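Plornus Models: Episode 4 is up, finally

Quick one this time, lots to do before the weekend. Episode 4 of "The Brarkell Branch" went live in the early hours, 19 minutes long, which makes it the longest one on the channel so far. If you subscribed and got no notification, try the bell again. It seems to switch itself off for some people.

This is the one with the slate train and the night run over Troltard viaduct. Filmed in two sessions on the club layout, with the lights off and a desk lamp on a stick for the moon. The little green tank engine ran well until the viaduct curve, then didn't, so a few of those shots are pushed from behind by the brake van. See if you can spot which.

Music is new as well. No more free piano loop. Several of you wrote in about that piano loop.
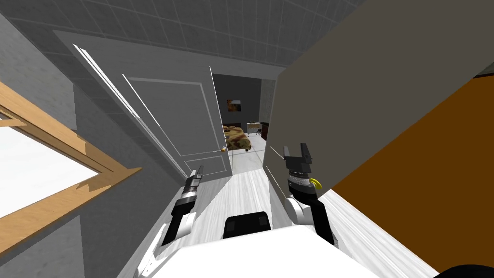

What's next

Episode 5 is written and the voices are half done. Still need a Station Master — the old one has moved away and his microphone went with him. If you can do grumpy and have a quiet room, send a short clip through the contact page. No pay, but your name goes in the credits and you get to see it early.

Aiming for March. Don't hold me to it, the last one was meant to be out in the fall.

Other bits

The first 2 episodes have been re-uploaded with the sound fixed. Old versions stay up becuase the comments are half the fun.

Hettiarachchi Hobbies still has a few of the Brarkell wagon kits left, the gray ones with the open tops. Couplings not included. Once they are gone that's it until the molds get redone, and there is no date for that.

Also the Troltard station building is getting a new roof, the old card one has sagged badly and you can see it in every wide shot. Will post build pictures if it comes out ok. Comments are open on the new episode — go have a watch and let me know what you think of teh ending.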